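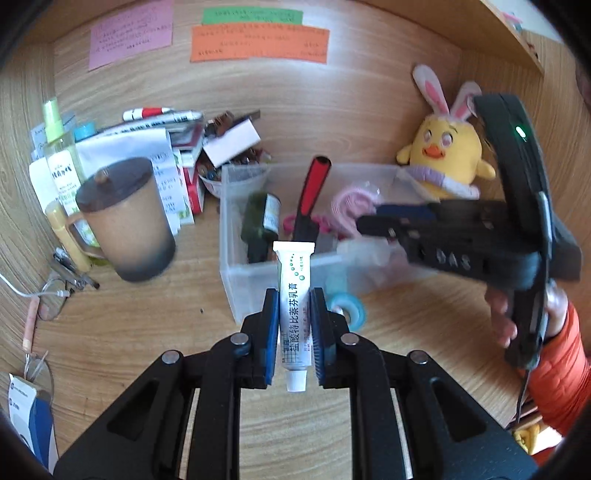
Figure 2. A tube of terbinafine hydrochloride cream (labeled 盐酸特比萘芬乳膏) with a white screw cap; a clear plastic storage box stands on the desk behind it.

Effie Cruickshank
February

3.2 Package form and the recording of topical products in household medicine inventories

Topical antifungals were the product group with the lowest agreement between the two coding passes. Tablets and capsules are usually kept in a carton or blister that carries the strength, the lot number and the expiration date on one face. Creams are sold in small tubes (Figure 2), and once the carton has been thrown away the coder depends on what is printed on the tube body and stamped into the crimp. The crimp is the first part of the tube to be folded over as the contents are used.

The inventory covered households in two districts, Dondcombe and Nurmi. Each household was asked to bring every medicine it held to one table, including items kept in bags, cars and desk drawers. Items were entered in the Kellitz register under five fields: active ingredient, strength, dose form, expiration date and stated use. An item with fewer than three completed fields was kept in the totals but left out of the analysis of expired stock. In all, 2,749 items were entered.

Labels in languages other than English were coded from the original text. The first coder transcribed the name as printed, and the second matched the transcription to an ingredient list without seeing the first coder's entry. Names of this type usually combine a salt, a base and a dose form, so that a label reading terbinafine hydrochloride cream can be placed by ingredient even when the strength is missing. Brand names were more difficult. Where a brand name could not be tied to a single ingredient, the item was coded as unresolved and no attempt was made to infer the contents from the color or shape of the package.

Expiration dates were missing or unreadable for 62 topical items. We had expected most of these to be old stock, but the respondents' own accounts did not bear this out: several of the tubes had been bought within the season and were in daily use. Wear on the printed surface is therefore a poor stand-in for age, and we did not use it as one. The earlier version of the register allowed coders to enter "worn" in the date field. This option was removed before the Nurmi visits – the Dondcombe entries were recoded from the paper forms.

Stated use was recorded in the respondent's words and grouped afterward. For antifungal creams the most common grouping was "feet," followed by "skin, general." The second of these is too broad to be of much value. It includes respondents who gave a clear account of a past diagnosis and others who had been handed the tube by a relative and did not know what it contained. A follow-up question on who had first suggested the product was added late and was put to only 30 households, so the answers are reported in the appendix and not used here.

Storage was coded by room and by container. Containers were divided into open, closed and closed with a lock, with no further division by material. Topical products were more often kept apart from the main medicine supply than oral products were, usually in a bathroom or bedroom. Room temperature was logged in the Nurmi households only, using the Stutomeo unit described in Section 2.4, and the readings for Thursday visits were dropped after a clock fault. No comparison of storage temperature between districts is possible.

3.3 Duplicate holdings

A duplicate was defined as two or more items in one household with the same active ingredient and dose form, whatever the strength. Part-used tubes counted as full items.

Last updated: February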